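Print this page | E-mail this ticket

Ticket 3324 — Pine table, sticky patch and white ring
Opened by: Jomar Rivera
Status: Open, waiting on customer

Hi again, it's Jomar from the third floor study room. Wilfredo asked me to put everything in one place instead of sending him six separate e-mails, so I'm doing my log as I go and you can all read along.

The problem, for anyone new: the pine table we bought from Astuta in the spring has a tacky patch near one of the short ends. Put a sheet of paper on it and the paper grips. Put a mug on it with anything hot inside and you get a pale ring that hangs around for hours (the first one took all night to fade). The rest of the top feels fine. It was finished with Firkum satin oil, two coats, and the batch number on the tin is 1615 if that helps anybody.

What I tried first was a damp cloth with a drop of dish soap, then a dry cloth right after. It felt better for maybe an hour and then it was tacky again. I was so pleased with myself for that hour!

Next I did what Lieselotte Diekmann suggested in her reply and went over it with a rag and a little mineral spirits, going with the grain. Some yellowish stuff came off on the rag. She thinks the second coat went on before the first one was ready, and I have to admit that sounds like me. I was in a hurry to get the chairs back in.

After that I left it alone for four days with the window cracked. Nothing on it, no mugs, no papers, no elbows. On the fifth morning I pressed my thumb down hard and it came up clean, so I moved on to the mug part.

Wilfredo, you wanted to know if plain weight would leave a mark without any heat. So I went with one of the white ceramic mugs and no drink at all, just small odds and ends in it, and kept it on the bare wood with no coaster.

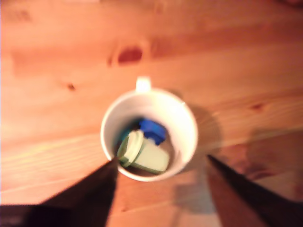
I gave it until late afternoon and then tilted my head sideways by the window to catch the light. No ring that I could see or feel. So cold and dry seems OK — I'm calling that one a pass. Then I poured hot tea in a second mug, set it down on the old tacky spot for twenty minutes, and sure enough there was the ring again. Fainter than before, but there.

Things I have not done: sanding, the hair dryer trick, or the mayonnaise thing Virgilio swears by. I'm willing to do the first two. I'd like somebody to talk me into or out of the mayonnaise.

My questions, then. Do I need to take that whole end back to bare wood, or can I scuff it lightly and put one thin coat over it? Is 3000 grit way too fine for scuffing? It's the only paper I have here, and I bought it for something else. And would a different oil go over the Firkum, or is that asking for trouble?

Also, ticket 346 looks like the same complaint on a bench. It got closed without a fix written down. Could whoever handled it add a line?

Reply from Wilfredo Tiongson, 4:40 p.m.

Thanks Jomar, much easier to follow. Yes, 3000 is a polishing grit, put it back in the drawer. Get some 240 and go lightly with the grain, wipe off the dust, then one thin coat and wipe the extra off after fifteen minutes. Stick with the same oil. Leave hot mugs off it for two weeks, please, even if it feels dry. I'll ask about 346. No mayonnaise.

Reply from Jomar Rivera, 5:05 p.m.

Got it, picking up the 240 tomorrow. Virgilio is very disappointed.

Back to top | Contact the Hitis help desk | © Hitis Facilities Support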